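Community Weather Station Inspection Checklist, with Comments
Anville Climate Watch, fall round

25 October 2026

Dear station keepers, old and new, thank you for taking this on again. The checklist follows the same order as last fall, with our comments tucked in under each item, and we've let ourselves ramble a little where people wrote in with questions. Plan on a dry afternoon and a flask of something warm. Please fill in the sheet while you're standing at the station (pencil works best in the damp), and send it to us even if every box is a yes.

1. Getting to the station safely
[ ] Path clear of leaves, hoses and fallen branches
[ ] Ladder feet on firm, level ground
[ ] A second person present for any mast work

Comment: If you're alone, leave the mast for another day and carry on with everything you can reach from the ground. We would so much prefer a late sheet to a sprained ankle. The Dekdale station sits on a slope that gets slick in October, and we ask whoever goes up there to take the long way round by the gate, even though it adds a good few minutes.

2. Temperature shelter
[ ] Door faces north and closes fully
[ ] Slats clean, no nests or webs
[ ] Paint sound, no bare patches
[ ] Thermometer at its usual height

Comment: Wasps are fond of these shelters, so knock gently and wait a moment before you open the door. A soft brush and plain water will do for the slats. Please don't repaint in a different color, however cheerful - a darker shelter warms up in the sun and your readings will creep upward with it. Anyone who saw our long-run chart at the open evening will remember how one repainted shelter made a whole summer look hotter than it was.

3. Rain gauge
[ ] Rim level and undented
[ ] Funnel free of leaves and grit
[ ] Nothing tall has grown up nearby

Comment: Hedges are sneaky things and they do grow. At Lirent the gauge had to be moved 6 feet into the open last fall after the laurel got ahead of everybody, and the keeper very kindly noted the move on the sheet, so we can allow for it in the record.

4. Moving parts
[ ] Wind vane turns freely
[ ] Cup wheel spins without scraping
[ ] Gears and slides free of grit
[ ] Fasteners snug, with no rust streaks

Comment: Keep fingers, scarves and long hair well away from anything with teeth, and switch off the power at the box before you clean. Wipe with a dry cloth first, and go easy on the oil, as it gathers dust over the winter and you'll only be scraping it off again in spring. Worn paint or a scuffed edge is fine. A chipped tooth is a fail, so mark it down and leave that part switched off until we've been out to see it.
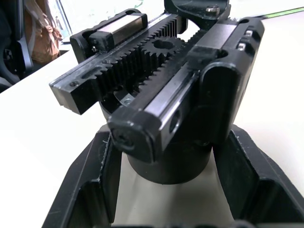 5. Power and cables
[ ] Box locked and dry inside
[ ] No cracked or chewed cable
[ ] Battery date written on the lid

Comment: Batteries older than 3 years should be replaced, even if they seem to be behaving. We have spares at the Anville office and will happily drop one off. Never open the box in the rain.

6. Records
[ ] Daily log up to date
[ ] Gaps marked as gaps
[ ] Any change near the station noted

Comment: An empty square is perfectly all right. A guessed number is a real headache later on. We now hold more than 3,000 daily readings from the Diệp garden station alone, and they're useful to us largely through the care taken over little notes like "away, no reading" or "neighbor's new driveway."

7. Sign-off
[ ] Sheet dated and initialed
[ ] Fails circled
[ ] Sheet returned within 7 days

Comment: Circle a fail even if you fixed it on the spot, and write what you did next to it. The back of the page is yours for anything else you'd like to tell us, first frosts and late butterflies very much included.

Related
Reading the sky: a beginner's cloud page
First frost dates in Dekdale
How we handle gaps in the Lirent record
Snow measuring boards: where to put yours

Contact Anville Climate Watch | © Anville Climate Watch | Back to top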